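Print
E-mail

Aug 22, 2019
By Salma Abdelaziz

Dye bath notes, wool samples for the Gevstead order

Third round on the madder. The first two came out too brown, and Priit thinks the pot was getting too hot near the end. I agree with him. This time I held the bath at a lower heat for the whole run and kept the thermometer in the wool instead of against the side of the pot.

Weights: 500 g of the Hornen two-ply, scoured last night and left to soak in plain water. Alum as before. Madder at 399 g, which was what remained in the sack after Hsin-yi took her share. I had meant to use more. The color is a little weaker than the card but closer in hue than either of the earlier rounds. Rinse water ran pink for a long time.

Skeins are tagged M3-a through M3-f. M3-d has a pale band where the tie was too tight. Loosen the figure-eight ties next time, and use the cotton string, not the acrylic. 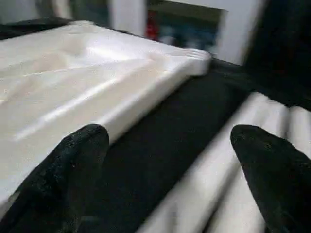 Water

Yen-ting tested the tap again and it is harder than it was in December. That may explain part of the shift toward brick red. I have been blaming the roots for everything, so I want to run one small skein in rainwater and one in tap water, same pot size, same heat, before I order more madder from Graltton. Their last sack was ground coarser and gave up its color slowly. An overnight soak helped, but it makes planning a pain.

Please judge the skeins by the north window first and write down what you see before looking at any picture of them. We lost half a morning last time arguing over a print.

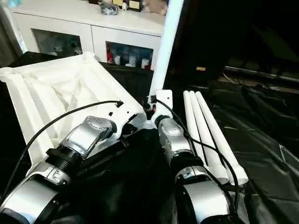 The other thing with hard water is the weld. It seems to like it. The yellow from the tap water bath was clear and strong, and the rainwater one looked thin next to it. So I would not put in a softener for the whole room, even if Barnabás finds a cheap one. A separate barrel for the reds would do.

Yardage: Gevstead now wants 700 meters in the red and 1,000 in the yellow. The yellow is no trouble. For the red we need to settle the recipe first, and I told them so on the phone. They were fine with it as long as they get a sample card they can hold.

Wash test on M3-a: neutral soap, lukewarm, pressed between white cotton. Slight stain on the cotton, less than M2. Light test strip is half covered with card and taped in the window — please leave it there.

To do: rainwater skein, retie the Yuen samples, clean the big strainer, ask Priit for his heat log from round two.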